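4.2 Picking the boards and the cloth

I should say up front that I came to this study as a bookbinder first and a researcher second, so some of what follows will sound more like shop talk than method. Imre Orbán, who read an early draft, told me to leave it that way, and I was happy to listen.

The question in this part of the work was simple enough to ask: when people make a family album by hand, what makes them pick one cover over another? I had two kinds of albums on the table at the Drelstead workshop, the post-bound kind you can open up and add pages to, and the sewn kind that stays the size it was born. Both came in book cloth, and both had a thin wooden cover option (Mogens Thygesen planed those for us, and I still owe him for it).

We had 33 makers sign up and 27 stay through to the finished album. The six who dropped out all did so before gluing anything, so I've left them out of the counts below. Everybody got the same page stock, the same thread, the same wheat paste and the same long afternoon to decide. I tried hard to keep my mouth shut while they browsed the samples, and mostly managed it!

What surprised me was how long people spent touching things. I had planned for color to do most of the work, and my sign-up form asked three separate questions about color and only one about texture (I would flip that if I ran it again). In the interviews, though, people kept coming back to how a cover felt under the thumb. One maker picked a gray cloth she told me she didn't even like the look of, just for the weave. Another went back and forth between Jundel linen and plain buckram for so long that I made a second pot of tea.

Cost came up less than I expected, maybe since we were paying. I did print a price next to every sample, and I asked people afterward if they remembered any of them. Only 2 did, and they were sisters who had been reading the cards out loud to each other.

The wooden covers split the room. People who chose them talked about the grain a lot, and a few turned their boards around several times before settling on which end should sit at the spine. People who passed on them worried about weight, or about the cover denting other things on the shelf, and those are fair worries. Dobos hinges would have helped with the stiffness, but they showed up in April, after we had finished.

One more note on handling, for anyone who wants to repeat this. Let the boards rest flat in the room for a good few days before you cut them, and keep them away from the window. Mark the spine edge in soft pencil, lightly, on the inside. I logged 978 separate comments across the sessions, and a silly number of them were people asking me which side was the inside.

Figure 4. Wood grain, close up.

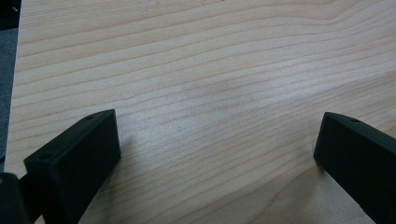 4.3 How the pages were counted and coded

I went through the comments twice, once in the Clirkska notebook software and once on paper with colored pencils, and I trust the paper pass more. Comments about touch got one code, comments about looks got another, and anything about a particular relative or a particular photo went into a pile of its own that I come back to in Section 5.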